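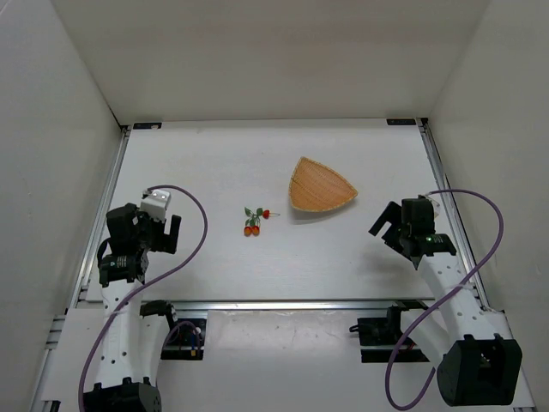
Woven baskets for play food – which ones last?
Forum: Home and Play > Toys and Storage

pennywort5
Jun 16, 2021
Looking for a small woven basket for the toy fruit. We had one from Vavetti that lasted until May, then the rim started to unravel and bits of it were going everywhere. My daughter is mostly interested in the cherries at the moment. She puts them in the basket, carries it to the other end of the room, takes them out and starts again. So it needs to cope with being picked up a lot.
I don't want plastic if I can help it. No lid needed.

marrowfat
We've got a Tornholm one, the low round sort. Five years old and on its second child. It has gone a bit out of shape on one side but nothing has come loose. The weave is fairly tight, so small pieces don't drop through.

Dunnock_8
Second the Tornholm. Get the smaller size. The bigger one is too wide for a little one to carry in front of them and it ends up tipping.

tansy_and_rue
I'd go the other way and not bother with woven at all. Ours shed little splinters and I found one in my son's thumb. We use a cotton rope bowl now and it goes in the wash. Looks fine on the shelf too.

marrowfat
Was it willow? Willow can be rough if it hasn't been finished properly. Seagrass is softer, though it smells for a week or two.

tansy_and_rue
No idea what it was. It came from the market in Gandutville and there was no label on it. I still think rope is the better choice for under-threes.

pennywort5
She's nearly three and past putting everything in her mouth. I did look at rope bowls but the ones I saw were very floppy. Does yours stand up by itself?

tansy_and_rue
It does when there's something in it. Empty, it sags a bit.

oldgatepost
Any basket will do if you check it over first. Run an old pair of tights round the inside and the outside. Wherever they snag, trim the end with nail scissors and rub it down with fine sandpaper. Takes ten minutes. I've done nine of them for the playgroup and had no trouble.

Dunnock_8
That's a good tip. I'd be more worried about the cherries, to be honest. The stalks are the weak point on every set we've had. Ours were Fahmy ones and the stalk pulled out of one cherry in the first month.

pennywort5
Ours are all right so far. I give them a tug when I tidy up. If a stalk came out I'd bin them, as a single cherry on its own is too small for my liking.

marrowfat
You can glue them back in.

Dunnock_8
I wouldn't, not for a child that age. Glue gives way sooner or later and then you've got a loose one down the back of the sofa.

marrowfat
Fair enough. Mine were older when I did it.

oldgatepost
Cleaning, as it hasn't come up yet: don't soak a woven basket. Use a dry brush, then a damp cloth, and leave it upside down somewhere airy. I ruined a good one in the bath.

tansy_and_rue
Another point for rope!

pennywort5
Thanks all. I've ordered the small Tornholm and will try the tights on it when it comes. The old Vavetti one is holding pegs now.

Dunnock_8
Let us know what the rim is like. They used to bind it with a separate strip and I'm not sure they still do.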